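Burkside Community Help > Home & Garden > Painting

Matte black paint on a desk top keeps showing marks, what am I doing wrong?

Asked by Vega Toledo, 20 January 2024
Viewed 129 times, 3 answers

Hi all. Repainted an old desk in September, flat black, two coats with a foam roller. Looked great for a week maybe. Now every mug, every sleeve, every fingernail leaves a shiny streak or a gray scuff. Wiping with a damp cloth makes it worse, leaves a sort of cloudy patch. No topcoat, guy at the store in Hamlow said it didnt need one. Water based, the can just says interior matte. Do I strip the whole thing or can I put something over it? Dont want it glossy, I get a window right behind me and glare drives me nuts. Also not trying to spend more than 100 on this.

Answer from Flurina Widmer
Accepted

Don't strip it. Wall paint is your problem, it's soft and the flat finish burnishes when anything rubs it. That's the shiny streaks. Cloudy patch is probably soap or residue.

What I'd do:
Wash with plain warm water and a drop of dish soap, rinse twice, let dry overnight.
Scuff with 320 grit, light, just enough to dull the shiny spots. Vacuum then tack cloth.
One thin coat of the black to even out the color. Wait a full day.
Then a water based poly in MATTE, not satin. Three thin coats, 5 hours between. Stir it, don't shake. Stir it again halfway thru because the flattening stuff sinks to the bottom and you get a blotchy last coat.

Leave it alone for a couple weeks before you put anything heavy on it. I know. But it's hard to the touch way before it's cured.

Clear over black can go a little milky if you lay it on thick, so test the underside first.

Answer from Gebhard Gruber

Agree with poly. Or give up on black, go dark gray. I've done both and gray hides dust and scuffs way better, still kills the glare. Dark gray:
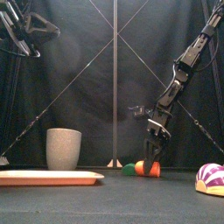 Dark gray top against black cloth.

Get them to tint a cabinet enamel, not wall paint. Costs more per quart but you only need the one for a desk.

Answer from Kausar Jatoi

wax. just use wax

Comment from Edeltraud Marti: wax over flat black will go shiny where your arms rest, and then poly wont stick to it later. Wouldnt.

Comment from Vega Toledo: ok doing the poly. Underside test looks fine so far, thanks Flurina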